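Brick patterns on older terraces in Wuvier
Student project report, Building Studies, second year

1. Background

Our group looked at how brickwork is laid on terraced houses in the Wuvier district and whether residents care about the pattern when walls are repaired. The project ran from October and took 12 weeks, including 2 for writing up. Siiri Sakalauskas did the street survey and Erdal Uysal ran the questionnaire. The rest of us worked on the drawings.

2. Method

We walked each street and noted the bond used on the front wall, any patches of newer brick, and the state of the pointing. Side and back walls were left out, as most could not be reached from the pavement. Questionnaires went through 90 doors on Clavance Road and the streets behind it. We also read the old planning notes held at the local library. These were incomplete, and one box was out on loan for the whole of the project.

3. Findings

English bond and Flemish bond were both common on the older fronts. Later extensions were nearly all in running bond, where each course is made of stretchers set half a brick along from the one below. Repairs often ignored the pattern of the original wall. On Flolus Street a Flemish bond front had been patched in running bond under both windows, and the new mortar was much whiter than the old.

Cost came up often in the replies. One household had been quoted 3,000 pounds to have a bay rebuilt in matching bond and chose a plain repair.

Running bond is also the pattern most often copied on printed and decorative surfaces. Blue bricks with white joints show the stagger clearly, even where two panels meet at an angle.

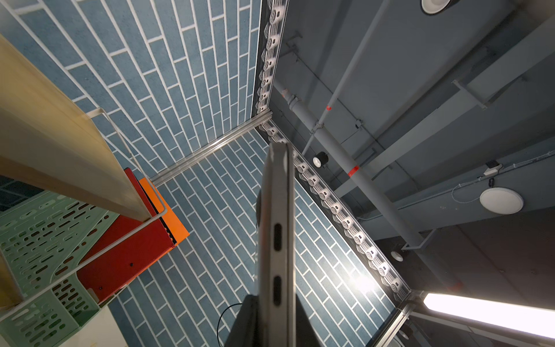

Erdal Uysal disagreed with part of this section when he read the draft. He wrote that most people who answered him could not name any bond, and that several liked the plain repairs because they looked tidy. We have kept our wording but added his point to the results table.

4. Problems

Rain stopped the survey twice. Painted and rendered fronts had to be recorded as "not known", which left gaps on Yazıcı Lane in particular. If we did the work again we would send the questionnaire out after the survey, with a small drawing of each bond printed on it.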